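I've been meaning to write up the Gaete lunch for two weeks now, and it's Friday, the beans are soaking, and I have no excuses left.

So, Gaete. If you haven't been, it's the narrow place in Brisholm with the green awning, two doors down from where the old shoe repair used to be. They started doing a set lunch in May, four courses, and I went on the very first day because I have no self-control where set lunches are concerned. There was a line! I waited 15 minutes on the sidewalk next to a man who was eating a sandwich, which I thought was a bold move.

The first course was a cold pea soup with a spoonful of something sour on top. I asked and it was buttermilk, strained overnight with a little salt. I've made it three times since then (it's very good on boiled potatoes, and also on toast, and also straight off the spoon at the fridge). Then came the leeks, charred black on the outside and practically custard in the middle, with a hazelnut dressing. I would have been happy to go home right there.

The fish was fine. A little dry at the thin end, and the sauce had gone cold by the time it reached us -- first-day stuff, I'm sure.

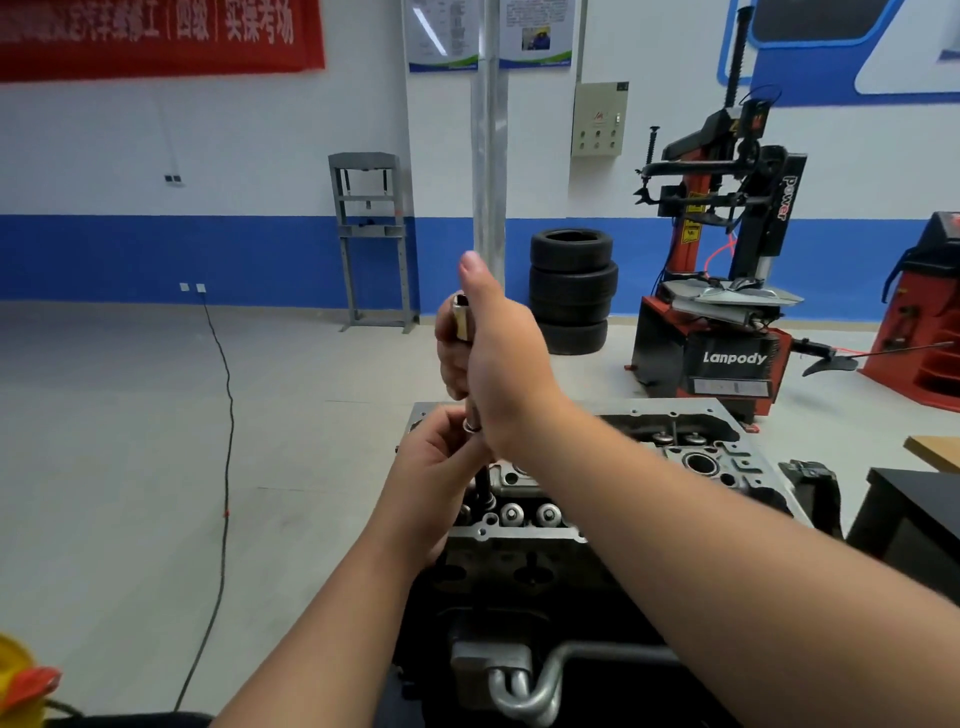

*Workshop day. Cylinder head, bare hands.*

But the bread! I have to talk about the bread. It's a dark, sticky rye with caraway, baked in those long tins, and they bring it out with a slab of butter so thick you could lose a knife in it. I asked where it came from, expecting them to say the kitchen, and it's from Hornari, the bakery out on the Ploltier road. I've driven past Hornari for years and always assumed it was wholesale only. It isn't! There's a side door, it opens at seven, and by nine the rye is gone. I know this because I got there at ten past nine.

I went back the next morning and bought two loaves. One went in the freezer and one didn't make it to dinner. I've been trying to copy it ever since, with mixed results. My first go was basically a paving stone. The second was better, after I let the dough sit for 90 minutes in a warm spot before it went into the tin, but the middle was still gummy. If you bake rye at home and have thoughts on gummy middles, please leave them in the comments, I'm begging you.

Dessert was a baked custard with rhubarb. Very plain, very wobbly, and I scraped the dish in a way that my mother would not have approved of.

Would I go again? I already have, twice. The second time the fish was perfect and they'd swapped the leeks for asparagus, and I sulked for a minute and then ate all of it. Ask for extra bread when you sit down, and don't bother with the little table by the kitchen door unless you like being bumped.

Next week is pickles, if the cucumbers show up.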